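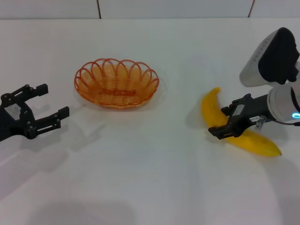 Ánh Đinh insiste en que la curva del bote 39 demuestra que el sobre de Dravix frena la maduración, y que con eso ya se puede escribir a Valtell. Yo no lo veo.

31 de mayo de 2025. Plátano, tanda 3, absorbedores de etileno.

Repaso de lo que tenemos. Cámara a 26 grados, botes de 900 ml, un fruto por bote, mitad con sobre y mitad sin él. La lectura de etileno del 39 sale baja, sí, pero es un bote. Los otros con sobre se mezclan con los de control y si tapo las etiquetas no sé separarlos. Además el 39 tenía la tapa cambiada (junta nueva, lo apunté yo mismo en el cuaderno viejo) y no me fío de comparar juntas distintas.

El color tampoco ayuda. Usamos la carta de siete grados y cada cual lee lo que quiere entre el 4 y el 5. Ánh puso 4 donde yo puse 5, mismo fruto, misma mañana. Con ese margen se puede demostrar casi cualquier cosa.

La ficha de Dravix habla de «hasta el doble de vida útil». ¿A qué temperatura? ¿Con qué variedad? No lo dice. En noviembre ya nos pasó con las bolsas Clikavberg: primera tanda preciosa, segunda nada.

Peso inicial del lote de referencia: 373 g los dos frutos juntos, sin pedúnculo. Falta el peso final, no aparece en la hoja.

Pendiente:
repetir con juntas iguales en todos los botes
firmeza con penetrómetro, dejar la carta solo como apoyo
sobres abiertos y vaciados como segundo control
preguntar a Phí de qué corte venía la caja

A Valtell no se le manda nada todavía.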